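Rehearsing a drawer pick in simulation before you build the arm

Urnby workshop pages > Tutorials > Arm build, part 2

Part 1 covered the parts list and the frame. Before you bolt anything to a bench, I'd spend a couple of evenings running the arm in simulation. I built mine in a shared shop on Aguiar, where bench time is booked in two-hour blocks, and I could do most of the tuning at home in the evening.

The task is the same one I want the real arm to do: pick up a small item from the floor and put it in an open drawer. Everything below assumes you have the Akusine simulator installed and the arm model from part 1 loading without errors.

Step 1. Build the room

Start with a floor, a patch of something speckled on top of it, and a drawer unit. The speckled texture matters if you plan to use a camera later, since a plain gray floor makes every object easy to find and you learn nothing from it. Set the drawer unit directly on the patterned surface and open the drawer in the scene file. Leave it empty for now.

Add a few objects of different sizes. Put one of them near the drawer and leave the others as clutter.
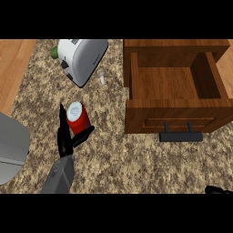

Once the room loads, check the friction values on anything you plan to grip. The Drerico object pack ships with them set very low, and a smooth can will slide out of the fingers no matter how hard you close them. I raised mine a little at a time until a slow lift held.

Step 2. Set the approach

Write down three poses: above the object, at the object, and above the drawer. Save each one under its own name. Don't try to go straight from the second to the third — the arm will take the shortest path, and the shortest path usually goes through the drawer wall.

Add a lift between them. On my model the lift is 158 mm, measured at the fingertips, and that clears the drawer sides with room to spare. If your drawer is taller, measure from the floor to the top of the front panel and go higher than that.

Close the fingers slowly. With a two-finger gripper, one side nearly always touches first and pushes the object. Bastien Leblanc, who wrote the gripper code for our shop, suggested stopping for half a second at first contact and then closing the rest of the way. It helped with round objects and made no difference with boxes.

Step 3. Check clearance at the drawer

Turn on collision reporting and run the whole path at quarter speed. Watch the forearm as well as the hand. I had the gripper well clear on my first tries and still got contact warnings from a segment farther down, next to the drawer's side wall.

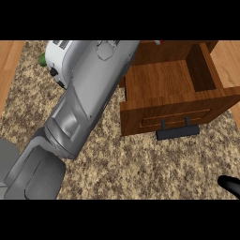 The arm alongside the open drawer, seen from above.

If you get warnings, move the base before you change the poses. Shifting the base away from the drawer fixed mine. Changing the poses first got me a path that worked for one object and nothing else.

Step 4. Run it in batches

Move the object's start point a little on each run and let the simulator repeat the task. I ran 283 attempts overnight on a Thursday and sorted the log by failure type in the morning. Dropped objects were mostly friction. Contact warnings were mostly the base position again, and 8 runs stopped for reasons I never found.

Save the scene file, the poses and the log together in one folder. Part 3 starts with loading those poses onto the real controller, and you will want the log next to you when you do it.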